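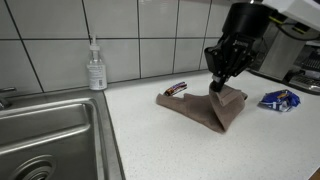 Dogs of the Stodden, part two

December 12, 2022

Quick one this month, the printer wants everything early on account of the holidays and I still have the spring walk listings to type up. But so many of you wrote in after the first piece that I didn't want to leave it hanging.

For those who missed it. The Stodden was a passenger steamer, Vanel Line, ran up and down the coast to Pumidar with mail, people, fruit on the way back. Not a grand ship. One funnel, two decks of cabins, a dining room that doubled as the church on Sundays. In July of her last season she went onto the sandbar outside Pumidar in fog with 241 passengers aboard and sat there for two nights before they got everyone off. No lives lost. That is probably why so few people have heard of her. A wreck with a happy ending doesn't get a song.

What she did have was dogs. Vanel was unusual for the time in taking them at all on that route, and it charged for them by weight, same as trunks. Anything over 40 pounds paid the large rate and had to travel on the after deck in the kennels. Under that, a dog could go in the cabin if the steward liked the look of it. You can imagine how that went. There's a complaint in the line's letter book from a lady whose spaniel was weighed wet after a rainstorm and came in over the limit. She wanted the difference back. She got it, too, with a stiff little note from the office asking her to bring the animal dry next time.

Haruna Kudo has been going through the letter book and the purser's ledger for us, and nearly all of what follows is her work. I have just squashed it to fit. She has 58 pages of notes and was very patient about me using maybe two of them.

So, the dogs. The ledger for the last trip lists 20 of them. Breeds are a bit of guesswork because the purser wrote down whatever he felt like. "Terrier, rough." "Terrier, smooth." "Yellow dog." Two are down as "hounds, quarrelsome" and were put at oppposite ends of the kennel row. There was a pug belonging to a dentist. A pair of setters going out to a farm. An old collie with a paid ticket and no owner's name next to it at all, which has bothered Haruna for months. And one entry that says only "large, polite."

The kennels themselves were better than you'd expect. Slatted fronts, straw, a canvas awning the crew rolled down in bad weather. Walks were morning and late afternoon, once around the after deck and back, done by a deck boy who got a tip from each owner at the end of the trip. By the purser's account it was the most fought over job on the ship. Passengers used to bring chairs out to watch the parade. Somebody would always try to slip the hounds a bit of bacon.

Meals came from the galley. Boiled rice and mutton scraps, plus hard biscuit that had gone past what the dining room would accept. No fish, on the cook's orders. He had his reasons, the ledger leaves them out, I think we can all guess.
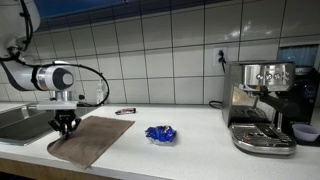 Did the ship have a dog of its own?

Several over the years, and the last was a shaggy white one called Yagi, who is on the crew list for the final season between the carpenter and the second cook. No wages, but he does have a line for rations.

Yagi is the Japanese word for goat. Haruna laughed out loud when she found it. A sailor must have named him, or a passenger did and it stuck, we don't know. He had a beard, apparently, and ate rope. He slept outside the wheelhouse, was not allowed in the dining room, and was in the dining room most nights going by the number of times the chief steward wrote about it.

Now the fog. The Stodden touched bottom a little before breakfast. Not a crash, more of a long soft shove, most people in their bunks slept through it. The captain's report says the first he knew of trouble forward was the dog barking at nothing over the port rail, and he does say "at nothing." A newspaper in Pumidar later turned that into Yagi smelling the sand and warning the whole ship, and by the time it got reprinted inland he had dragged a child out of the surf. There was no surf and no child in it. The sea was flat as a plate. I'm sorry to those of you who wrote in with that version, it's a lovely version. My grandmother told it too.

What the records do show is quieter. The kennels were on the after deck, and as the tide dropped she settled with her stern low, so that end got damp and started to tilt. Around noon the captain let the owners bring their dogs forward. All of them, any weight. So for two nights the dining room of the Stodden was full of passengers in coats with dogs across their feet. The pug was seasick on a ship that wasn't moving. The two quarrelsome hounds were found asleep in the same blanket, and the purser, who clearly enjoyed this sort of thing, underlined it.

The boats came out from Pumidar on the third morning once the fog thinned. Fishing boats first, then the Vanel tender. Order was women and children, then older passengers, then everyone else. Nothing in the orders about dogs one way or the other. The mate seems to have decided for himself that a dog counted as hand luggage if you could carry it down the ladder. Small ones went down inside coats. The setters were lowered in a mail sack each, heads out, and by all accounts bore it very well.
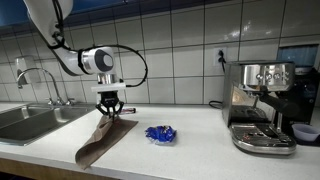 The big ones were harder. "Large, polite" went down in a cargo sling with its owner holding on to its collar and talking to it the whole way, and Haruna has found a letter from the owner's sister that finally tells us what it was. A Newfoundland. He jumped out of the sling for the last few feet and swam to the boat by himself, got hauled in, shook, and soaked a bishop. I asked her twice if the bishop was real. He is in the passenger list.

The old collie went ashore with the deck boy. That much is in the ledger, "collie, to the boy," and nothing else. We would dearly love to know more. If anybody's family came from Pumidar and has a story about a collie off a ship, please please get in touch, even if it's only half a story.

Yagi was last off with the crew. The ship never did come off the bar, she broke up in the winter gales, and Vanel dropped the route the following year. The carpenter took him home. There's one photograph, in the Vanel office papers, men lined up on the quay squinting, and a white blur at the bottom that moved during the exposure. Haruna is sure it's him. I'd say it could be a goat.

Few bits left over from your letters.

To the reader who asked about cats: yes, at least one, but she was on the galley's books and not the purser's, so there's very little on her. She was off the ship before the dogs were.

Several asked what a dog ticket cost. The fare pages for that season are missing from the ledger. We have the weight rule but not the prices, so I'm not going to guess at it.

And the brass dog tag somebody sent a drawing of, with the V on it. It does look like the Vanel V. They issued tags for the kennel dogs, to match the tag on the cage, and you were suposed to hand it back when you landed. After the wreck I don't imagine anyone was collecting. Haruna would like to see both sides of it if you can manage that. Don't polish it first.

Part three will be the Vanel kennel rules in full, they're short and very bossy, and whatever comes in about the collie. Letters to the usual address. Copy for the next issue a week earlier than normal please.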